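Flovlow Band 2

I've been wearing the original Flovlow Band for so long that the strap has gone shiny, so when the second version turned up I put the old one in a drawer and swore I wouldn't be one of those people who moans about change. I lasted a morning! The button has moved to the left side, and I kept pressing bare plastic on the right like a fool. By the end of the week my thumb had caught up and now I prefer it, mostly because it no longer goes off when I bend my wrist back doing press-ups.

So what do you get? A fitness band with a proper colour screen, heart rate, sleep, steps, swimming, and notifications from your phone (Android or iPhone, both fine). It doesn't do maps and it doesn't take calls. If you want those, we sell the Drarero watch as well and I'll happily talk you into one, but it's a big lump of a thing and you'll be charging it every night. The Band 2 goes 17 days on a charge if you leave the screen set to wake on a tap. With the screen always on it's a good deal less, and I'd not bother with that setting unless you run a lot and want your pace there at a glance.

The screen is the bit I'd pay for. The old one was hopeless in sunshine, I used to cup my hand over it at bus stops like I was lighting a cigarette. This one goes up to 800 nits and I can read it outdoors without squinting. It dims itself in the evening too, though a bit too keenly for my liking, and you can turn that down in the app under Display, then Night.

Timers are new and I use them more than anything else on the thing. You can have several running at once, each with its own name and its own buzz pattern, so I know whether it's the rice or the washing machine without looking. My dinners have improved. You set them from the band itself by swiping up and holding, or from the phone if you've got sausage fingers like me.

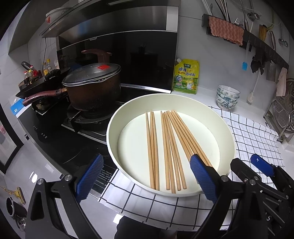

Chopsticks in the tray, kitchen counter.

Now, the software. The band ships with version 3.0, and the update to 3.1 is there waiting the first time you pair it, so let it finish before you start fiddling. Mine sat on the same bar for ages and I was sure I'd broken it, then it restarted and was perfectly fine. The update sorts out the step counter (it was giving me steps for brushing my teeth) and adds the two-way sync with Patano, so if you log your runs over there they now come across by themselves. It used to be export a file, email it to yourself, import it, swear. If you were already using the old Patano link, remove it first and add it again or you'll get every run twice.

One thing I don't like: alarms. You can still only edit the repeating ones from the phone, and if your phone's flat you're stuck with whatever you set last. I've written to Flovlow and had a nice reply that promised nothing.

Straps. The new band takes the same fitting as the first one, hooray, so hang on to your old ones. The one in the box is soft rubber in black or grey. I swapped mine for the woven one by Perić, which is a fiver well spent if you get sweaty under rubber, though it does stay damp for a while after a swim. Small wrists should get the short strap, the standard one leaves a long tail that catches on coat sleeves.

In the box: the band, one strap, the charging cable (magnetic, and it finally points the right way round) and a leaflet you won't read. There's no plug, any ordinary USB one does the job.

Order code is 407 for black and 407G for grey. You've got 30 days to send it back if it isn't for you, just keep the box and don't lose the little cable. We had black in stock from February and it sold out faster than I'd expected, but there's plenty of both now. If you're moving over from the first Band, pair the new one before you unpair the old, and the app will offer to copy your settings and history across. Say yes to that. I said no by mistake and lost my watch faces.

Afonso

Page updated 19 May 2019 | Questions? Ask Afonso Pacheco through the contact form | © Afonso Pacheco, all rights reserved | Back to top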